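My dishwasher and I have never got along, so when a hire kit promised to help me teach a robot to load the thing, I cleared a week of evenings and said yes.

The kit is the Hosetti, from a small outfit called Stireser. You don't get a robot. You get a pair of hand-held grippers with cameras on board, a charging dock and a login. You do the chore, the grippers record it, and Stireser turns your recordings into something a robot arm can learn from. Hire is $43 a day (with a refundable deposit that made me wince), and the whole lot turns up in a padded case I could carry up the stairs one-handed.

Setup took me 12 minutes, most of it spent hunting for a power point. After that you squeeze the handle, the fingers close, and you're away. The first thing I learned is that I had no idea how I pick up a plate! My own hand just sort of arrives. With the Hosetti you have to come at it edge-on and commit.

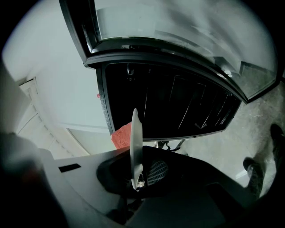 Issue 22

I was a bit rude about the grip pads when I unpacked them, because the diamond mesh looked like something off a cheap bike handlebar. I take it back. They hold glazed ceramic far better than the smooth pads on the Kuvport, the only other kit I've spent proper time with, and you can feel the plate settle through the handle. Sponges are easy. Cutlery is miserable, and teaspoons are worse than forks.

Weight is my main grumble. It's fine for a plate or two, but by the end of a session my forearm was cooked and I was bracing my elbow on anything handy. The housing is chunky too, so getting in close under an open door takes some wriggling (I bumped the glass more than once and apologised to it). If your kitchen is galley-sized, measure up before you order.

The finger itself is the clever bit. It tapers right down, so you can sneak it in beside things instead of ploughing through them, and from behind the handle I always knew where the tip was. The colour helps as well, especially up against a dark door.

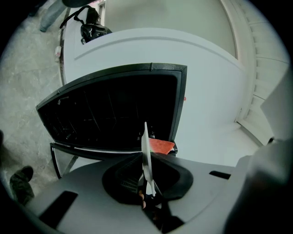 What you get for your money

Back at the desk, the software is called Sýkora and it's the part I'd pay for again. You upload at night and by morning each run has been trimmed and sorted, with the duds flagged. It threw out 14 of mine, and I could only argue with a couple. Support answered my one email before lunch, and the return courier label is already in the case, tucked under the foam.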